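3. The table and what stands on it

3.1 Table

All sessions were held at one table, in the same room at Varkdale. It is a wooden table on a dark gray carpet, and we did not change it for the study. People fold napkins, pair gloves and put away small things at whatever table they have, and we wanted the height and feel of an ordinary one. The part of the room behind it has a light wooden floor, and a white cabinet stands there. It stayed where it was.

We did consider taping a rectangle onto the wood and working inside it. In the pilot, run by Funmilayo Oyewole, the tape lifted at the corners after a few mornings of dragging cloth over it. It also caught on knitted items. We dropped the tape and laid a board on the table.

3.2 Board

The board is light gray foam board, 50 by 70 cm, with the long side facing the person. Gray was chosen over white for a practical reason: most of the table linen in the set is white or cream, and its edges are hard to find on a white board. On gray, a hem shows up well enough that people reached for the corner the first time more often than they did in the pilot.

Foam board dents. We turned it over when the first face was marked, and replaced it when both faces were. Dents matter more than they might seem to, as a thin cloth settles into them and the fold line wanders. Small spills and fluff were wiped off with a barely damp cloth between sessions, and the board was left standing on its edge for a while before it went back on the table. A board put down wet bows upward in the middle, and it stays that way.

The board was set down by eye at first. Later, Emerson Pimentel drew two short pencil lines on the tabletop so that it could go back to the same place after cleaning. Sessions from before the pencil lines are kept in the results, and we found no difference that we could trace to them.

3.3 Basket

The basket is pale yellow-green plastic with a perforated pattern on its rim and sides. It stands at the upper left of the board in the standard arrangement. It was picked because it is light, shallow enough for a hand to reach the bottom, and can be rinsed. A deeper basket from the pilot made people tip it toward themselves, and then the contents slid into one end and had to be spread out again.

The holes were a mixed blessing. They keep damp things from sitting in a puddle, but loose threads and the loops of hanging tabs go through them, and a pulled thread can drag the whole basket across the board. Róisín Egan tried lining the basket with a sheet of kitchen paper. The lining stopped the snagging and then came out with the first item nearly every time. We went back to the bare basket and trimmed the loose threads.

A small white label is stuck to the far rim. It says nothing to the person doing the task and was not used in scoring.

3.4 Items

The items came from two places. The linen is from Uta, a small rental service that gave us pieces too worn to send out: napkins, tray cloths, a few hand towels. The rest was collected at home by the authors and covers the sort of things that end up in a basket on a table, such as single gloves, folded bags and oven cloths. All linen was washed before the study and again halfway through. We did not iron it. Ironed cloth is easier to fold, and most of the people we spoke to before the study said they no longer iron anything that goes in a drawer.

Creases therefore vary from piece to piece and from session to session. We recorded only whether a piece had been freshly washed, folded earlier the same day, or left in the basket overnight. A finer scale was tried by Musa Mohammed and given up; two people looking at the same napkin did not agree often enough.

3.5 Procedure

A session began with the board in place and the basket filled from a list. The person took one item at a time, laid it on the board, smoothed it, folded it if it could be folded, and put it on a pile to the right. Gloves and other things with no obvious fold were laid flat on a second pile. When the basket had been emptied, both piles were checked and the basket was moved aside.

No time limit was given. People were asked to work as they would at home and to leave a piece alone once they were content with it. Some went back to an earlier piece anyway, usually after finding that the pile leaned. We let them, and the second handling was scored as part of the first.

In total 580 sessions were kept. Sessions were left out if the list had been filled wrongly or if the board had shifted off the table edge partway through. The last full check of the items against the list was made on 1/20/18.

3.6 Smoothing

Smoothing took longer than folding for nearly all the thin white pieces. The usual way was to pin one corner with the left hand and sweep outward with the right. On heavier cloth the sweep worked well. On thin cloth it tended to move a crease along without removing it, and people then lifted the far edge and let it drop again. Leonie Donnelly, who scored this part, counted a piece as smooth when no crease crossed the line where the fold was going to be. Creases elsewhere were ignored. This is a loose rule, but it matches what people seemed to care about, and it could be applied without measuring anything.

The appearance of a plain white surface at close range and the standard arrangement of board and basket are given in Figure 2.
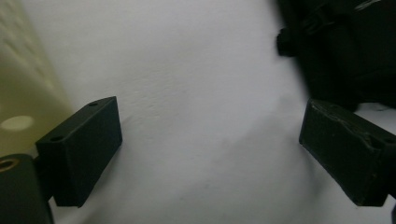
Figure 2. First view: white surface with soft creases, close up. Second view: board on the wooden table, basket at the upper left of the board. 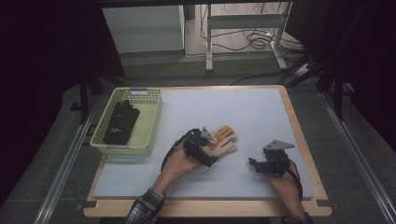
Does it matter which side of the board the basket is on?

For a right-handed person, a basket on the left worked better in our sessions, as the finished pile could then be built on the right without reaching across it. Left-handed people were offered the mirrored arrangement. Most of them took it, and their piles were as straight as anyone else's. When the basket was put at the near edge in the pilot, sleeves caught on the rim, and we do not recommend that position for either hand.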